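Search this forum Search Advanced search

Small Workshop Automation > Buying and Budgeting

Arm for the packing bench: is the quote sane?

Started by Rochelle Hollis, October

Rochelle Hollis wrote:

We pack craft and stationery kits at Nindby. Small bits into flat boxes, lid on, label, done. My boss came back from a trade day convinced we need an arm on the bench before the Christmas orders and I've been told to put a budget together. I run the bench, I'm not an engineer, and I'd like to hear from people who have spent their own money.

The seller is Groketti. The quote is for the arm, a gripper, a wrist camera and their planning software, which is called Nina. Nina lets you build your room on the computer and try the layout before you buy. They've done one of our bench for us and everybody upstairs is very taken with it. I'm less so. It looks lovely and I can't tell what it proves.

The other thing is a line on the quote for "site adaptation", 2,000 pounds, with no breakdown at all. Is that normal?

plinthe wrote:

Normal in the sense that they all do it. Ask for the breakdown in writing. When we asked, ours turned out to be a day of somebody's time, a bracket and a lot of driving.

As for the simulation, don't pay for it separately. It's a sales tool.

dovetail_dan wrote:

Disagree with plinthe on the second part. We used Nina for a month before ordering and it told us the arm couldn't get to the far side of our table with the base where we wanted it. That would have been an expensive thing to find out with bolts already in the table. If they let you move the base about yourself, I'd say it's worth having.

plinthe wrote:

A tape measure would have told you that.

dovetail_dan wrote:

It wouldn't, because reach isn't a circle on a table. The wrist has to point down when it gets there. Anyway, the customer had a tape measure and so did I and we both got it wrong.

Rochelle Hollis wrote:

I can move things about, yes, though I need to ask for a login each time, which I find odd. The base is near the back edge in their version. My bench stands against a wall and I've asked twice how much clearance the arm needs behind it. No answer either time.

greywether wrote:

Keep asking. That's the question I'd refuse to sign without.

What are you picking? "Small bits" covers a lot. Pens are fine. Anything thin and flat lying on a smooth table is miserable for a two-finger gripper, and no demo will dwell on it.

Rochelle Hollis wrote:

Pens, erasers, sticker sheets, little clips, tags. The sticker sheets are what I'm worried about. People slide them to the edge of the bench and pinch them up. When I asked about that the chap said it was "a matter of training". I asked whose training and he laughed.

greywether wrote:

Then you want a suction attachment as well, or you feed the sheets from a holder. Either way it's more money and it isn't on your quote. Get them to price it now while they still want the order.

m_tarrant wrote:

I'll be the one to say it. How many kits a day?

Rochelle Hollis wrote:

80 on a good day at this time of year. 40 the rest of the time.

m_tarrant wrote:

Then I can't see it. Two people and a radio will do that before lunch. You'd be buying an arm to do the easy half of a job that isn't very long, and paying someone to stand beside it with the sticker sheets.

dovetail_dan wrote:

Bit harsh. There's an argument for it if you can't find seasonal staff, and an arm will do the same dull thing in January that it did in October.

m_tarrant wrote:

So will a person, if you pay them in January.

Rochelle, can you find the staff?

Rochelle Hollis wrote:

Yes. The same ones come back most years. I pointed that out upstairs and was told I was being negative.

kestrel_lane wrote:

We went with Skarkarora and not Groketti, so take this with some salt, but the bill that hurt us wasn't the arm. It was everything round it. Guarding, a proper risk assessment, a new bench because the old one wobbled when the arm stopped quickly, and a blind for the window. The camera was fine all morning and then the sun came across the table and it started missing things. Nobody had put a blind in the budget. Cheap in itself, but we lost a week working out what was wrong.

Three headings I'd add to your sheet before it goes upstairs: bench, light, and spare fingers for the gripper. They wear.

plinthe wrote:

Seconding the bench. If yours is on skinny legs, assume you're replacing it.

Rochelle Hollis wrote:

It's on skinny legs. I've added it.

The window's a good point too. We get low sun from the side all winter. Their picture has sunlight in it and I'd taken that for decoration. I'll ask if anyone has tested with it.

dovetail_dan wrote:

You can probably change the light in Nina. Ask them to run the same pick with the sun in different places and send you every result, including the misses. If they only send you the good one you've learnt something for free.

m_tarrant wrote:

What you'll have learnt is how a simulated camera copes with simulated sun. I wouldn't sign on the strength of it. Post them a carton of your real parts and ask them to do a full kit on their own arm while you watch. 3 kits in a row, no hands.

greywether wrote:

Agree with that, and put the sticker sheets in the carton.

Rochelle Hollis wrote:

Right. The carton goes off tomorrow with sticker sheets in. I've put in for a breakdown of the site adaptation line, a price for suction, the clearance figure (third time of asking) and a guarding cost. I've also put "seasonal staff, same as last year" on the sheet as an option with a price next to it, which won't make me popular.

Dan asked by message to see the layout. It's the one from the quote. I'd be glad of views on where they've put the base, and on whether I should ask for the box to be moved closer to it.

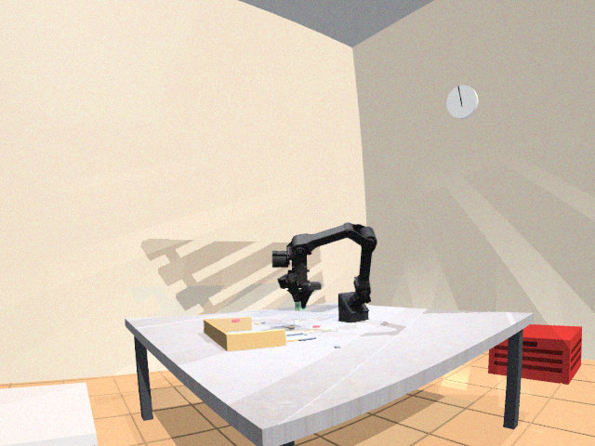

Groketti's Nina layout for the packing bench, arm over the small parts with the box to its left.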